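Reading log won't save past page 30 (Bruvach family account)
Opened 2018-09-21 by Kaj Hviid
Status: solved, sort of

Hi all, me again. We use the Bruvach reading log with our daughter, who is seven and has just got the bug for chapter books. She types in the title, the page she got to, and one line about what happened. It's all rather sweet, except that since we started Godoy and the Night Ferry the thing won't take any page number over 30. She puts in 34, hits save, the little owl spins, and it goes back to 30. There were tears. She was on a streak, you see, and the owl takes streaks very seriously!

What I've tried so far: logged out and in again, same thing. Tried it on my wife's phone, same thing. Tried a different book (an old picture book about a goose) and it saved fine, but that one only has 26 pages, so I'm not sure it proves much. Deleted Godoy from her shelf and added it back. Now it says she has read it twice, which she's thrilled about, and it still stops at 30.

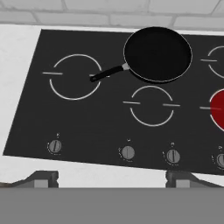

Does the log get the page count from the book or from the library?

It comes from the library's catalog record, and the log won't save a page higher than the count listed there.

That was from Asger Steinarsdóttir at the Udville library desk, who picked this up after lunch. She asked me for the number on the back cover, so I ran upstairs and got it. We have the Demirier paperback, the longer one with the maps. The record on our shelf was for the early reader version – same title, same cover, a lot fewer pages. I'd never have spotted it.

Update: Asger linked us to the right record. I had to remove the old one first, then search by the back cover number instead of the title (the title search still shows the short one at the top, so watch out for that). Page 34 saved on the first go.

Still open: the streak went back to zero when I removed the book. Asger can put the days back by hand but needs the dates, and I only have the ones from the paper bookmark. I've sent her a photo of it. The two June entries are in purple crayon and I think one says 11, could be 17.

Also, the one-line summaries from the first few chapters are gone. If anyone knows where those end up, please post. She wrote a very good one about the captain's soup.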